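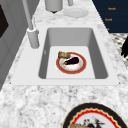

Kitchen help wanted at the Menbridge supper house

Hi, I'm Rianne Verbeke, and I run a small supper house on the second floor of an old feed store in Menbridge. We cook one menu a night, everyone eats the same thing, and when it's gone it's gone. I'm looking for a part-time cook's helper to start in December, and I'd love for it to be somebody who likes vegetables a little more than is normal.

I've been putting off writing this ad for weeks. I don't love the way job ads sound, and the last time I tried to copy one I ended up asking for a "dynamic self-starter," and then I got 2 replies, both from people who thought we were a gym. So I'm just going to tell you what the job is like.

What we do

We're open four nights a week for dinner, and there's a lunch once a month that started as a favor to the library and never stopped. The food is home cooking, mostly. A lot of it comes from Defne Akyol, who has been cooking with me since the first winter and whose stuffed eggplant is the reason half our regulars are regulars. She learned it from her aunt and she won't write it down (I've asked!), so whoever takes this job is going to learn it by standing next to her with a spoon. My side of the menu is soups, braises, potatoes in every form, and a pear cake that I will defend to anyone.

We bake our own bread and rolls in the afternoon. We don't have a fryer. We don't have a freezer worth mentioning either, so a lot of what you'd be doing is dealing with whatever came in that morning and making it behave.

What you'd be doing

You'd get in at 1:30 in the afternoon. First job is checking the produce against the order sheet, and the produce doesn't always match the order sheet. Closodholm, the farm we buy most of our vegetables from, has a very relaxed idea of what "a crate of leeks" means. Then it's washing, peeling, chopping, salting, roasting, and keeping an eye on the dough. You'd plate the first course on your own once you've got the hang of it, and help Defne or me with the mains.

After service there's cleanup. We all do it, me included, and we don't leave until it's done. Most nights that's by 10:15. I'd be lying if I said it was never later, and the night of the big snow we were still scrubbing pans at midnight, but there was cake.

There's no dishwasher position here, so yes, you'd be washing dishes. I know that's a dealbreaker for some people and I'd much rather you find out now.

Who I'm hoping for

You don't need culinary school. Defne was a bookkeeper and I was a really bad dental receptionist. I do want somebody who has cooked for other people on a regular basis, whether that was in a restaurant, at a camp, in a church basement, or for a big hungry family. You should be okay with a knife, okay with being told you're cutting the onions too big, and able to carry a full stockpot up one flight of stairs. The elevator is for freight only and it's moody.

It helps if you taste things as you go. It helps a lot if you show up when you say you will. I can teach you how to roll out dough, but I've never had any luck teaching people about clocks.

If you have food allergies, tell me early and we'll talk it through. We use nuts, wheat, dairy and sesame all day long, so it might not be a good fit, but ask me anyway.
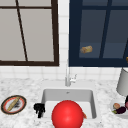
The other thing I should say is that we talk a lot while we work. There's usually a radio on, and Defne has opinions about the radio, and by four o'clock somebody has told a long story about a cousin. If you're a quiet person you're welcome to be quiet, truly – our last helper barely said a word until spring and we adored her. But if you need silence to concentrate, you'd probably be miserable by the end of your first week.

Pay and hours

It's 4 shifts a week, from 1:30 to closing. Pay is hourly, we go over the number on our first phone call, and tips are split evenly between everyone working that night. You get dinner every shift, sitting down, at the table, before the doors open. I'm strict about that one. I spent too many years eating crackers over a trash can.

We close for two weeks every summer and you'd be paid for one of them. I'm working on making it both. Aprons are on us, and shoes are on you, so please get the kind with grip.

There's a bus that stops at the corner, and free parking behind the building after five (before five it's a gamble).

How to apply

Send me a letter, an email, or a note through the door at 358 Mill Street. I don't need a formal resume, but tell me where you've cooked and for whom, and tell me about something you make well. A real dish, please, with how you make it. I read every one of these and I've stolen a couple of ideas over the years, which I'm admitting up front.

If it sounds like a match I'll call you for a chat, and after that you'd come in for one paid trial shift. You'll prep with us, eat with us, and stay through cleanup so you get the whole picture. Wear something you don't mind getting tomato on. Bring your own knife if you have one you like, otherwise there are plenty in the drawer.

I'm hoping to have somebody picked before the holiday bookings get silly, so earlier is better. If the downstairs door is locked when you drop off your note, knock hard or go around to the loading side and yell. One of us will hear you over the radio.

Rianne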